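Small Repairs Before You Show the Apartment

Buyers nowadays look at small things first. Before the first visit, wash the grout with warm water and a soft brush, and leave it one night to dry.

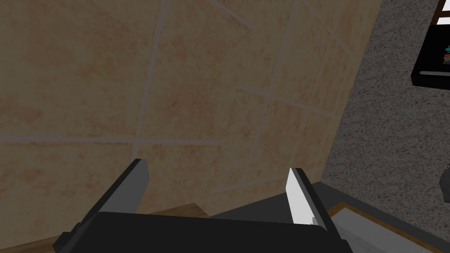

Wood fronts and rails
Wipe always along the grain. For dull places I use paper of grit 1000, then 2000, with very light hand. Wait 60 minutes before you put wax, and try it first in a hidden corner.

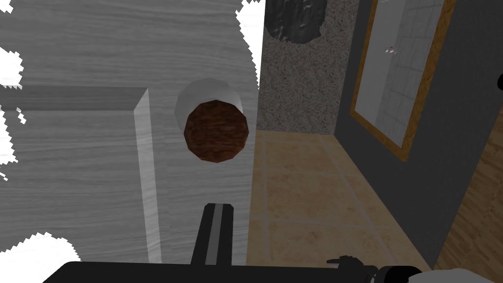
Gray wood grain with a white container. Text: Amber Peeters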